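How to set up a cup sorting table with kraft paper and tape

Quick version, I had to redo mine in October and people keep asking. Any flat table is fine.
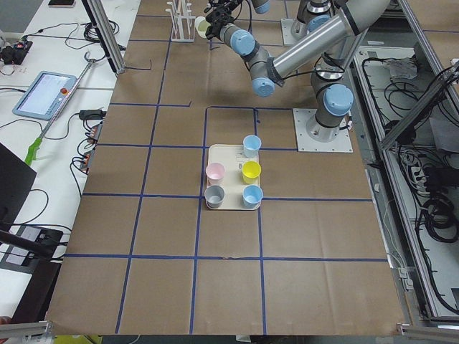

1. Cover the table

Brown kraft paper, one long piece if you can get it. Pull it tight and tape the edges. Wrinkles make cups tip.

2. Tape the grid

Dark blue tape. Long strips first, then the crosswise ones. Measure the tray before you start -- each cell has to be bigger than the tray or you'll be peeling tape all afternoon. My cells are 600 mm on the long side. Press down hard where strips cross.

3. Tray

Cream, rounded corners. Goes inside one cell, not on a line. Mine is from Sollitz but any shallow one works.

4. Cups

Small plastic ones, mixed colors. I put out light blue, pink, yellow and gray. Stand them upright in two loose columns with a bit of room so you can grab one without knocking teh next.

5. Rack

Wire, with prongs, at the far edge of the table. Keep the path from tray to rack clear.

Paper lasts a few weeks. When it tears, change the whole sheet -- patches catch on everthing.

Updated March 19, 2024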